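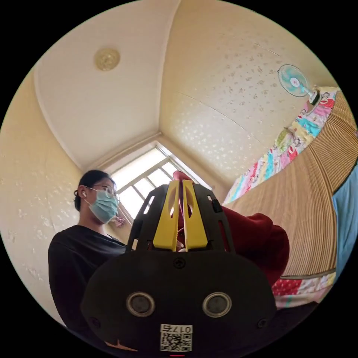
Photo: Nadine Abu Hammour

How to fold a sweatshirt for drawer storage

This method produces a flat rectangle that stands on its long edge in a drawer. It works for any crew-neck sweatshirt of medium weight. Hooded garments need one extra fold, covered at the end.

Before you start

Use a firm, flat surface. A bed will do if the cover is pulled tight. The garment must be fully dry; ribbed cuffs hold moisture longer than the body, so check them by hand.

Measure the inside height of the drawer. The finished fold should be slightly shorter. The steps below assume a drawer 23 cm deep.

Step 1. Lay the sweatshirt face down with the hem toward you. Pull the side seams straight and smooth the back from the collar down.

Step 2. Extend both sleeves to the sides. Hold each cuff and pull lightly until the underarm seam lies flat.

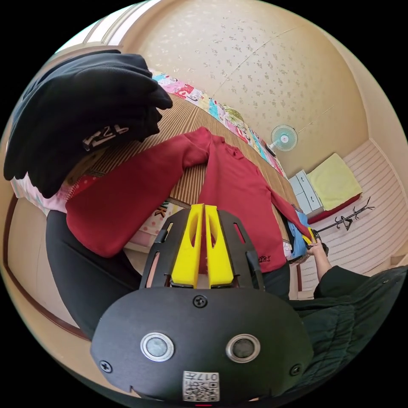
Step 3. Fold the right side in toward the center, with the fold line starting midway along the shoulder. Turn the sleeve down so that it runs parallel to the side fold. Repeat on the left. The panel should now be the same width from top to bottom – if it tapers, open it and start this step again.

Step 4. Fold the hem up by a third, then fold again to meet the collar.

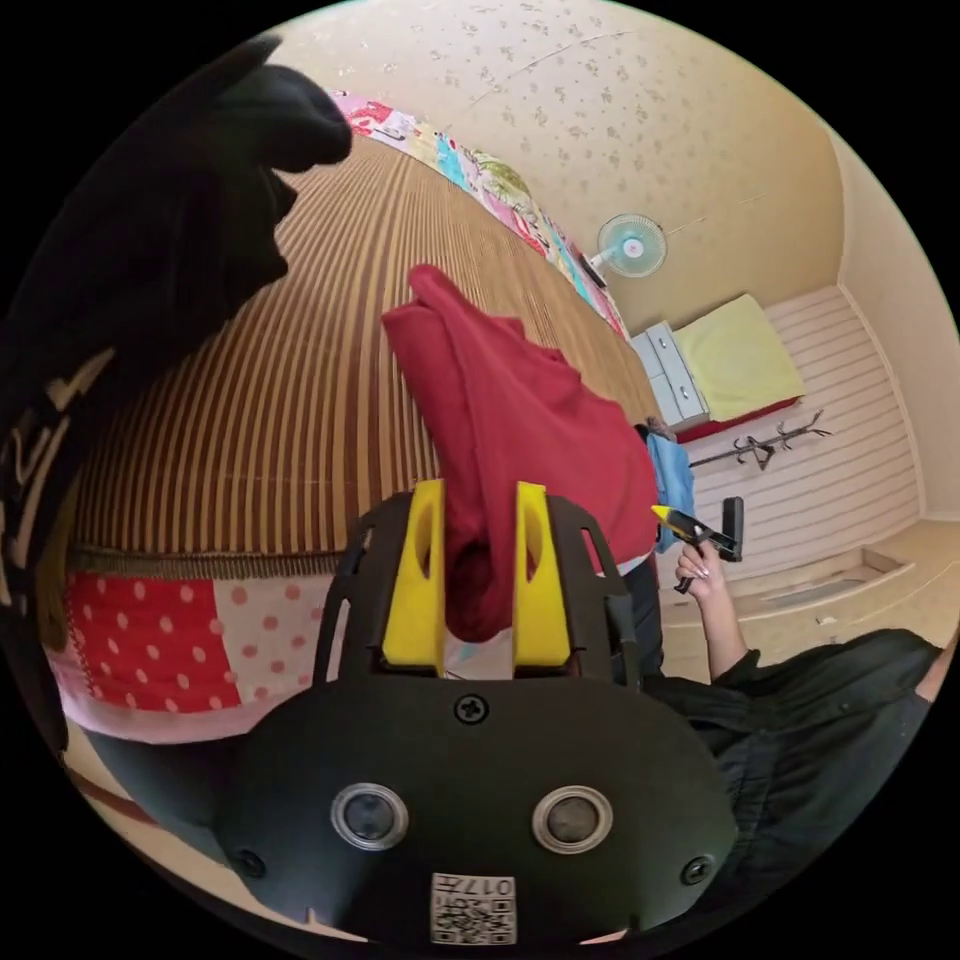 Step 5. Stand the bundle on its long edge. If it falls open, the sleeves are probably overlapping in the middle. Reopen it and move each one outward by a finger's width.

Hooded garments

Fold the hood down flat over the back before Step 3. Tuck the drawcord inside the hood.

Storage notes

Fleece-lined fabric compresses over time. Leave a gap at the end of each row, and do not stack a second layer on top. Printed designs should face inward if the print is tacky to the touch.

Text by Lev Polishchuk. Last revised in November.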